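4. Setting Up a New Release in Jurnuneck

This section covers entering an album, single or live recording in the Jurnuneck label catalog and scheduling it for delivery to stores. It applies to label accounts. Artist accounts see a shorter form without steps 6 and 7.

Before you begin

Have the final masters, the cover art and the full writer credits ready. A release can be saved as a draft without them, but it cannot be scheduled.

4.1 Creating the release

1. Open Catalog and select New Release.

2. Enter the title exactly as it should appear in stores. Do not add the artist name, the format or the word "new" to the title field.

3. Choose the main artist from the list. If the artist is not listed, select Add Artist and complete the profile first. Two artists may share a name; check the artist ID before confirming.

4. Select the release type. A release with 14 or more tracks is always filed as an album, whatever type is chosen here.

5. Upload the masters in running order. Files are numbered as they arrive. To change the order afterward, drag the tracks in the Sequence panel and press Lock Order.

Note: Bonus tracks go at the end of the sequence. A bonus track placed in the middle will shift the numbering on the vinyl side split (see 4.4).

6. Enter writer and publisher shares for every track. Shares must total 100 percent. For cover versions, tick Cover and enter the original writers only. The performing artist is not a writer on a cover.

7. Enter guest performers under Featured or Session. Featured names are shown in stores. Session names are shown in the liner notes export only.

Caution: Changing a guest from Session to Featured after delivery creates a new version of the track in some stores. Play counts on the earlier version may not carry over.

4.2 Setting the release date

1. Open the Schedule tab.

2. Enter the date and the time zone. The default is midnight local time in each territory.

3. To open preorders, tick Preorder and set a start date earlier than the release date.

4. Choose up to two advance tracks. These go on sale when preorders open.

5. Press Confirm Schedule. The status changes from Draft to Scheduled.

Note: Allow at least 14 days between confirmation and release. Shorter schedules are accepted, but delivery to every store is not guaranteed.

4.3 Notes for the press page

The press page is built from the Biography and Release Notes fields. Release Notes are limited to 2,000 characters, including spaces. Line breaks are kept. Links are removed.
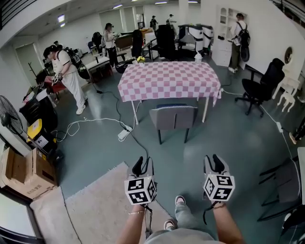
Samah Tazi writes that the character limit also counts the track list if it is pasted into Release Notes, and that her label lost the last paragraph of its notes for the Belkadi live album in March. She suggests leaving the track list out, as the press page adds it from the Sequence panel.

This is correct. Text over the limit is cut when the page is published, and no warning is shown in version 2 of the form. Check the preview before publishing.

4.4 Vinyl side split

1. Open Formats and select Vinyl.

2. Drag the divider to the point where side B begins.

3. Check the running time shown for each side. A time in red is over the limit set by the pressing plant.

4. Press Save Split. The side letters are added to the track numbers in the label copy export.

For double albums, repeat step 2 for sides C and D.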